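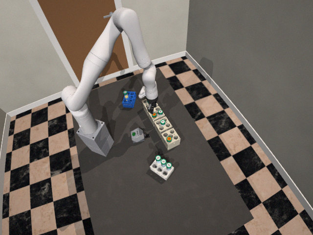

Melance is looking for patient, steady-handed people to help us teach a robot arm how to handle lab tubes, and you don't need to have touched a robot before to be good at it. Our group in Sorthorpe is building up a large set of examples, each one a short run in which a person guides a simulated arm through a small bench job from start to finish. In the Trolteo set of tasks you'll be working with an arm on a grey pedestal, a row of beige racks, a blue rack and a white one, and tubes with orange, white, green or pale yellow caps. You might be asked to bring an orange-capped tube over to the blue rack, or to fill an empty hole in the white one, and then to do it again with everything set out differently. The learning system studies what you did and tries to work out how to do the same thing by itself.

We have 3,034 good examples so far and we'd dearly love a great many more. Most of them came from the same handful of people, and you can tell! Jomar Enriquez always comes in from the left, Ayane Aoki likes to hover for a moment before she closes the fingers, and the system has picked up both habits. What we need now is a wider mix of hands, so we're opening this up to the community, students and retirees included, and we'd be especially pleased to hear from left-handed people.

What you'll be doing

You'll work from home on your own computer, through your web browser, with a small hand controller that we mail out to you (and that we'd like back at the end, please). Each session runs for up to an hour and a half, with a break whenever you want one. A written instruction comes up on the screen, you carry it out with the arm, and then you mark whether you think it went well. If you knock a tube over, finish the run anyway and mark it as a miss. We keep those too, in a separate pile, and Alfredo Cruzado, who looks after the data, is very fond of them.

There are 14 sessions in all, spread over seven weeks, and you choose your own times. The first two are practice. Everybody is clumsy in the first one, the staff very much included, and nothing you do in practice goes into the collection unless you tell us you'd like it to.

Who we're hoping to hear from

You should be 18 or older, comfortable reading instructions in English, and able to tell the cap colours apart on a screen. If you're unsure about that last part, there's a short check on the sign-up page and you're welcome to try it before you decide. You'll need a reasonably steady internet connection and a desk or table where you can rest your elbow. A laboratory background is neither here nor there. One of our best people in the March round was a piano tuner, and another had spent her working life icing cakes.

Payment

We pay $149 for the practice sessions and the first block of five, and the same again for the second block of seven. If you have to stop partway through a block, we'll pay you for the sessions you've finished. Payment goes out by bank transfer once the block is checked, and the check is only that the recordings are complete. How many runs went well has no bearing on it.

What we keep

We record the movements of the arm, the positions of the racks and tubes, and your own mark for each run. There's no microphone or webcam involved. Your name is stored apart from the recordings, and you can ask us to remove your examples at any time up to the close of the round.

How to apply

Please send a short note to Rowena Dimaculangan at the Melance office, Mangubat Building, Sorthorpe, or use the form at the bottom of this page. Tell us a little about yourself, which hand you favour, and what hours usually suit you. A résumé isn't needed. Applications close on 6 June 2020, and Rowena will write back to everyone, though it may take her a few days if the inbox is as full as it was last time.

Questions about the controller or whether your computer will cope are best sent to Dušan Šimek through the same form. Please mention what sort of computer you have and how old it is, if you know.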